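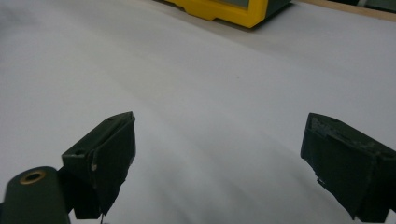
Page last changed: Friday, 4:40 pm

Wage ledgers, Cevavberg mill, September batch. Got through 345 pages before my eyes gave out, so the transcription now stands at 1,066 lines — more than I'd hoped for! Thaís was right about the deductions column (sorry for arguing): "Lục" is the company store, and the weavers were charged there before they saw any cash. One family ended the month owing seven shillings. Grim reading.

I tried setting pay against the grain prices from Collilora and the fit is looser than the textbooks would have you think. Wages sat still for two whole winters while bread went up and up. I'd like Stellan Granström to check my conversions, because I kept mixing up old and new bushels and had to redo lines 484 onward.

Still to do: the Drinedex dye works book, which has water stains all through the spring entries, and somebody needs to ask the archive for the missing overseer's list. Thaís, do you still have the shelf number?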